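Plates, Bowls and a Certain Amount of Doubt

I get suspicious when people tell me a kitchen needs a "collection." The one in these pictures, a rental flat in Skellness, has the ordinary mix: some blue and white, some with little yellow flowers, and some plain. The listing called it "curated tableware." I'd call it what was left in the cupboards, but I spent a June morning looking at it anyway, and I liked more of it than I expected to.

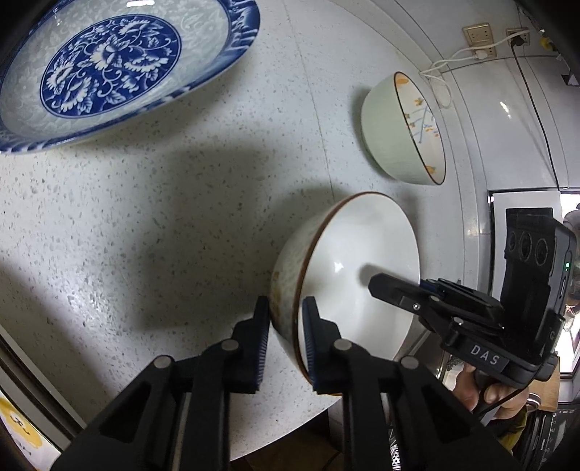 Blue and white peonies on the quartz, with a mint-green bowl and a brown-rimmed one on their sides.

The peony piece is the showy one, and I have my doubts about it. Cobalt that dark takes over a table. Put a plain omelet on it and you stop seeing the omelet. A shop in Sandberg wanted 300 for a set in a similar style, and I walked out with my wallet closed. The mint green is another matter — small orange-yellow blossoms, thin blue branches, all on the inside where you find them when the soup is gone. I'd eat from that every day.

The brown rim I can take or leave. Sellers like to call it rustic. My own have a rim like that, bought for 35 at the Prirka market, and I still can't decide if they look old or just need a scrub.

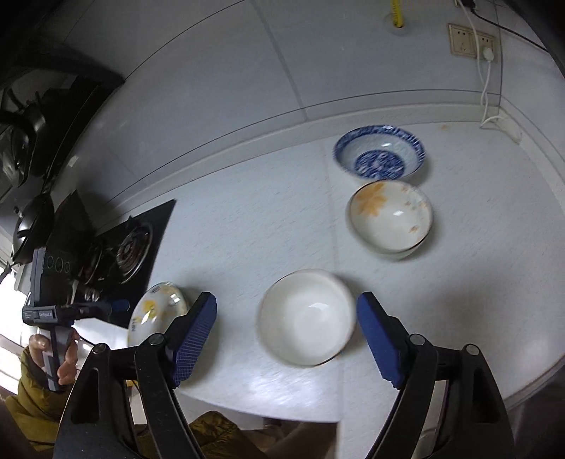 Plain white is what I reach for in the end, and a thin gold line is as much decoration as I can stand before coffee. I do wonder how long gold lasts. The seller of mine swore it would survive anything, which I've heard before about nonstick pans. Mine stay out of the microwave and get washed by hand, and so far the line is holding. The flowered ones can go in the machine and take their chances.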